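The advertisement had called it a studio. Hae-won Gil, who had paid 215 pounds for the month, called it the orange room, and then, once she had noticed the other walls, the orange and blue room, and then nothing at all, because she was tired and it was not going to change.

"It's got a marble floor," said Aoi Onishi, who had come to help her tidy and had so far helped by standing in it.

"It's got a floor with marble printed on it."

"Does the marble know?"

Hae-won got down on her knees. The inventory from Odwood Lettings lay beside her, two pages stapled in the wrong order. Under Contents it said: basket, white, plastic. Under Condition it said: good. Under Other it said: battery, bag, see agent. She had rung the agent in December and again in April 2021, and on both occasions a pleasant man had told her that the basket was part of the character of the property.
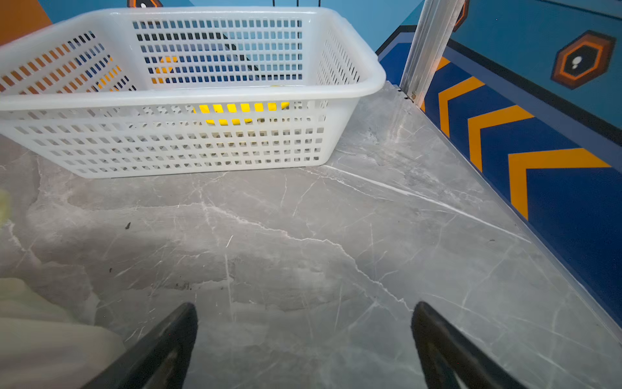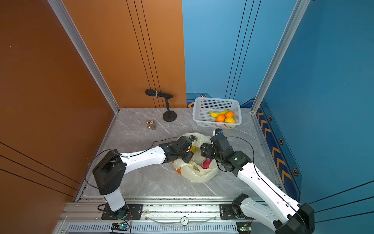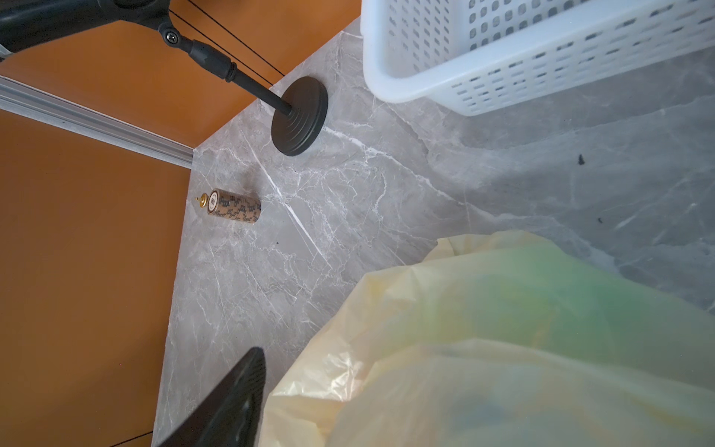

"So the rule is that everything lives in the basket," said Aoi.

"The rule is that everything leaves as it was found."

"And how was it found?"

Hae-won turned the inventory over. On the back someone had written "tidy-ish" in pencil and underlined it.

They considered this for a while. Aoi was of the opinion that a battery on its own could not be untidy, any more than one person could be a crowd. Hae-won held that a single battery was the worst kind, as it meant there was a torch somewhere going without. She had once lived for 6 months with a man who kept his spent batteries in the same drawer as the new ones and tested them on his tongue, and she had left him over something else entirely, but the drawer had come up.

"Dead or alive?" asked Aoi.

"You can't tell by looking."

"You could drop it. The dead ones bounce."

"On the marble?"

"Ah," said Aoi, "now it's marble."

Hae-won wrote "battery, one" on a clean sheet, and after it, in smaller letters, "status unknown". Then she wrote "bag" and could think of nothing to add. Aoi suggested "crumpled, like the rest of us", and was asked to go and put the kettle on.

There were 12 lines on the sheet for remarks. Hae-won filled in the first with the date her deposit was due back, and the second with the same date again, more firmly. From the kitchen Aoi called out to ask whether the milk was on the inventory as well, and if so, in what condition it was supposed to be.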